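So the Vavelell trial is into its second month and I've finally got round to writing it up! For anyone who missed the January post, it's the tidying kit from Suver, sold as a home helper at 1797 euros plus 39 a month for the software (the bigger Jeris one is 2944, and no, I'm not made of money).

Shoes are what I bought it for, so shoes are what I've been nagging it about. You pick a spot in the app, tell it which way round you like them, and leave it to get on with things.
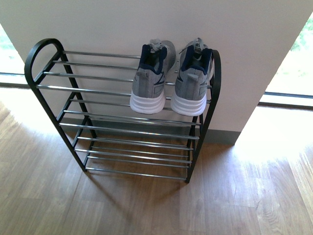

The grey trainers on the top rods, toes to the wall.

Chrome rods are a mean test, I think, all shiny with gaps in between, and the sun pours in on that bit of floor. My settings are "pairs together" and "slow", which I'd recommend to anyone starting out. Maxence Langlois swears by "normal", but he's got solid shelves.

Gripes? The app logs me out constantly, and the manual is dreadful. I'd still pick it over the Roussel, mostly on price. Boots next!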